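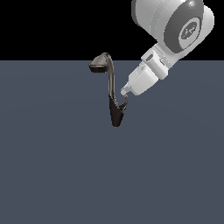
4.3 Open-day demonstration

Figure 3. Simulated arm with its fingertip at the lever of the faucet-like object.

The simulator was shown to visitors at the Grilcombe open day on 4 December 2022. Chalerm Chareonsuk ran the station and kept the same settings we used for the Kisville trials, with one change: the episode limit was raised to 900 steps so that people watching had time to ask questions before a reset.

Visitors picked a start pose from a menu and watched the policy reach for the lever. The rendering was kept plain, with a flat blue-gray floor and a black background (Figure 3), and the object was not given a sink or counter. Several visitors asked about this. The Triantafyllou object set supplies each fixture as a separate mesh, and we did not add supports for any of them.

The station logged 2,249 episodes over the day. We do not pool these with the results in Section 4.2. Start poses were chosen by hand, and visitors tended to pick the ones that looked hardest — mostly those with the gripper behind the neck of the fixture. The logs were still useful for finding faults. In 4 of the start poses the planner returned a path through the joint limits, an error we had not seen in July. It was traced to the Grirkach interface, which rounded the wrist angle before passing it on.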